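**Hand-held grippers keep losing flat packets – what are we doing wrong?**

Posted by cotus69, March 12, 2022

Our student project is collecting pick-and-place runs with hand-held grippers. The item giving us trouble is a sauce packet. The pads close over it and come up with nothing. We work on white paper over a wooden table.

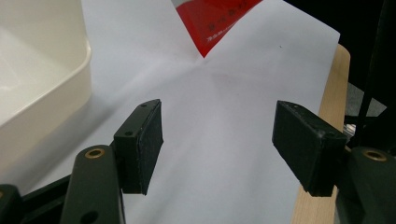 Pads open over the paper, red sheet or card ahead.

We have logged 328 runs since January and the flat items are the worst. Do we need different pads?

**Pinura_lab**

Keep the pads for now. Go in at a corner, with one pad under the film if you can get it there. Coming straight down on the middle of a shiny packet

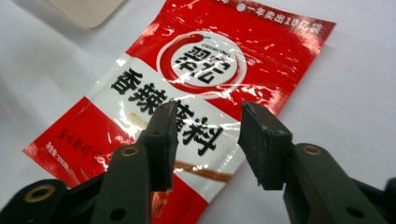

gives you nothing to pinch, and glare can hide the edges from the wrist camera too. Try a softer lamp – or move the one you have.

**thygesen3789**

Agree about the corner. Lift slowly and let the packet hang before you go over the tray. We use 2 grippers but only one does the lifting, and the other stays low and open.

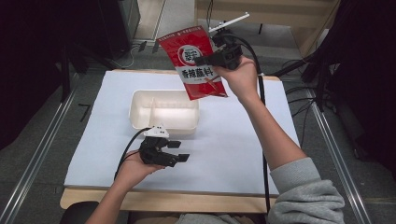

*Cullum Robotics Club – Student Projects*

Write down which corner you used on each run. Ours didn't, and we had to redo a lot of them.

**Pinura_lab**

Same here.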